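How to write to your state representative about midwife care

So you want to write to your representative – good for you! It can feel a bit daunting the first time, but a short, friendly letter is plenty.

Start with your name and your town, then name the bill you care about. Keep the whole thing to 200 words if you can (I always go over, and then I trim). Add one story of your own, maybe a long drive to a clinic or a birth center that closed last May. Ask for one clear thing, such as a yes vote.
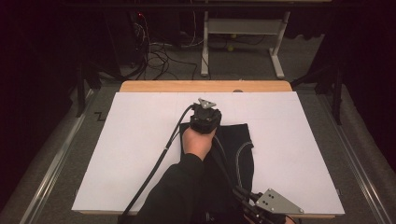
A hand on the board, cables and all

Read it out loud once, sign it, and send it off. If two weeks go by without a reply, call the office and ask kindly.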